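Spring cleaning the pantry, and what I'm cooking out of it

April always does this to me. The sun comes through the kitchen window at that low angle, I see the state of the pantry shelves, and suddenly I can't start dinner until every can is out on the floor. So that was my month! I have been eating out of the back of the cupboard ever since, and I want to tell you all about it, partly because so many of you wrote in after the last newsletter asking what on earth to do with dried beans.

First, the confession. I had seven open bags of lentils. Seven! Some green, some red, one a mystery blend with a rubber band around it that gave up and snapped the second I touched it. I also found a jar of Hokareo chili paste I'd bought on a trip to Lynch and completely forgotten, still sealed, and I did a little dance in my socks. 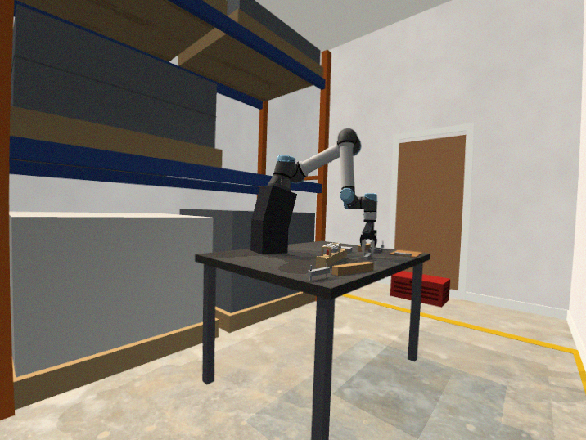
The lentil situation

I mixed the greens together and kept the reds apart, because red lentils fall to mush long before the green ones are soft and you end up with something that looks like wallpaper paste. The reds went straight into soup. Here's how I do it: a big onion, chopped small and cooked low in olive oil until it's golden and sweet (give it longer than you think), then garlic, a spoon of cumin, a fat spoon of that chili paste, two cups of lentils and enough water to cover them by a couple of inches. Simmer until it all slumps. Squeeze in a whole lemon at the end and taste for salt. I ate it for three lunches running and would have gone for a fourth if my sister hadn't come by and finished the pot standing up at the stove.

The greens I like cold. Boil them in salty water, drain while they still have some bite, and dress them while they're warm with mustard and vinegar and oil. Then throw in whatever's around. Radishes are lovely right now, and so is that skinny asparagus that costs too much. A bit of crumbled feta on top, and I'm happy.

On to beans. A reader in Demum sent me her rule, which is to salt the soaking water, and I've been doing it ever since I got her email. The skins come out so much softer. I used to be firmly in the no-soak camp (lazy, mostly) but I've switched sides. Overnight on the counter, a good spoon of salt, drain, rinse, fresh water, bay leaf, half an onion, very gentle heat. Don't let them gallop or they'll split on you. And keep the broth! I freeze mine in old yogurt tubs and it goes into rice, into soup, into the pan when greens are sticking.

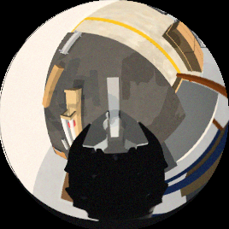

April at the work table

If your beans are still hard after a couple of hours, they're probably just old, and no amount of coaxing is going to bring them back. I had a bag of chickpeas like that. I cooked them from lunch until nearly 7 p.m. and they still rattled in the bowl. Into the compost they went, and I opened a can and had hummus in five minutes flat.

What I'm buying this year is less, and more often. I went back to the bulk bins at Erkon with my own jars, and I'm writing the month on a bit of masking tape before anything goes on the shelf. It's a small thing but I can already tell it's going to save me from another rubber band incident.

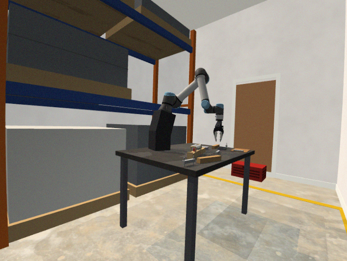 The other thing I've changed is where stuff lives. Everything I cook with all the time is at eye level now: rice, pasta, canned tomatoes, the good tuna. Baking things went down low, where I have to crouch for them, and my chocolate chip habit has slowed down a bit as a result. Spices came off the shelf above the stove, finally. I know, I know, you've all been telling me for years that the heat ruins them. I sniffed my old paprika next to a new one and the old one smelled like a cardboard box.

Oh, and flour. If you buy whole wheat, put it in the freezer. Mine had gone bitter and I'd been blaming my bread recipe since Christmas!

Next month I want to get into pickles, the quick fridge kind, since the cucumbers should be starting by then. If you've got a brine you swear by, hit reply and send it over. I'm also still looking for someone's grandmother's way with white beans and sage. Mine keeps coming out flat, and I've tried more garlic, and I've tried more sage, so it must be something else. Maybe the oil?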